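Kitchen & Bathroom > Worktops > Laminate
April 2021
By the Riswood showroom desk

Riswood Divell worktop, pale grey, square edge

Back in stock after a long gap. 40 mm thick, square edged, matt finish. Same board as before, new supplier for the backing, no change to price.

Sold in two lengths, cut to size if you want it. Cutting is done at the Brikwood yard, allow 5 working days. Cut boards can't come back so measure twice please. Uncut ones can, unwrapped or not, as long as the corners are sound.

Good for: family kitchens, utility rooms, rented flats, anywhere that gets wiped down a lot. Not for outdoors. Not for wet rooms either, we get asked every week.

Heat. Mugs and plates fine. Pans straight off the hob, no. Use a trivet. Scorch marks don't polish out and they aren't covered by the guarantee.

Cleaning is warm water, washing up liquid, soft cloth. Dry it after. No bleach, no scouring pads, no cream cleaner. Tea and curry will lift if you get to them teh same day. Turmeric left overnight is a differnt matter.
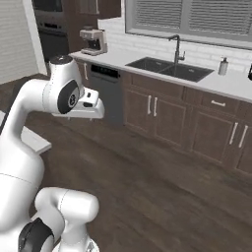
Do I need to seal the cut-out for the sink?
Seal every raw edge before the sink goes in, all the way round, two coats, and let the first one dry. Most swollen worktops we get shown have gone at the sink or at a join. The tap hole counts as well.

Joins. Straight butt joins with the metal strip are easiest and look tidy enough with a square edge. Mitred joins need a jig and a decent router. If you haven't done one before get a fitter in, or pay us for the yard cut. Bolts not included with the board, sold in packs at the counter.

Edging strip comes with each length, enough for both ends. Iron-on. Extra strip is cheap, order it at the same time because batches vary a bit in shade.

Upstands to match are from Kelmendi, separate listing. Very close on colour, slightly smoother to the touch. Ask for a sample of both if that bothers you.

Delivery: kerbside only, two people needed to lift the long one. Store flat, indoors, in the room for a couple of days before fitting. Don't lean it up against a wall in the garage.

Price is £200 for the short length, £288 for the long. Samples free from the counter. Darker grey due in October, no pre-orders yet.

Tags: worktops, grey, square edge, cut to size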